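# Notice of Closure, Reading Room 3

The Skundia Municipal Library wishes to inform its patrons that Reading Room 3 will close at the end of January. The decision follows a review of the use of the upper floors. Patrons who hold a desk card for the room are asked to return it at the front counter, where a card for the ground floor will be issued at no charge.

The Library has received letters on this subject. It has read all of them and will answer the points raised in the order in which they arrived.

The first letter asked whether the room was being closed on account of the sound. The Library has no policy on the sound. It was first reported eleven years ago by a patron seated near the window, who described it as a person turning pages in the next room. The next room is a stairwell. Staff have since listened at various hours and have agreed that it is the sound of pages, that it is slow in the morning and faster toward closing, and that it does not disturb those who are also reading.

The second letter asked what is being read. The Library is not able to say. A former head of collections timed the pages over one winter and compared them with the books then on the shelves. Her notes, which are kept in the basement and may be seen on request, propose a history of the Plendau canal in two volumes. She based this on a long pause each afternoon, which she took to be the fold-out map. When the second volume was sent away to be rebound, the sound stopped. It began again on the evening the volume came back, before the parcel had been opened.

The Library draws no conclusion from these notes. It did, however, renew its copy of the history, and has not lent it out since. 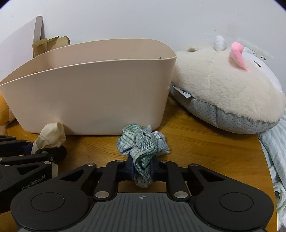 The third letter was longer, and came from a patron who has held a desk in the room since leaving school. The writer stated that she had studied there for the Sopacua entrance examination and had failed it, had studied there again and passed, and had returned after her husband's death because it was the only place in the city where she could sit in company without being spoken to. She asked where the reader would go. She noted that the ground floor is noisy, that it has a coffee machine, and that the history of the Plendau canal is not a book one can follow with a coffee machine running.

The Library considered this letter with care. Its reply was delayed by more than 203 requests for renewal that arrived in the same month, and it apologizes to the writer for the wait.

The following arrangements have now been made.

The two volumes will be moved to the small office behind the map cabinet, which faces east and is quiet. A chair and a lamp have been requested from the Huvow branch, where there are several to spare. The lamp will be left on until closing. The door will be left open by the width of a hand, as patrons of Reading Room 3 have told us that this is how the stairwell door was always kept.

The volumes will be carried down by a member of staff after the last patron has gone. They will be carried slowly. The staff member has been instructed to use the main stairs, to announce each landing in an ordinary voice, and to wait at the bottom for as long as seems polite.

One desk will be placed outside the office. It has been assigned to the writer of the third letter, if she wants it. Her card is ready at the front counter and does not expire.

The Library cannot promise that the sound will follow the books. Should it remain upstairs, the volumes will be returned to their old shelf, and the heating in Reading Room 3 will be kept on through the cold months at the Library's expense. Patrons who hear pages in either place are asked to inform the front counter before 6 p.m. They need not give their names.

Late fees on all items borrowed from Reading Room 3 have been canceled. The fold-out map, which was torn along its lower crease, has been repaired with paper tape and may now be opened all the way.

*The Office of the Librarian, Skundia*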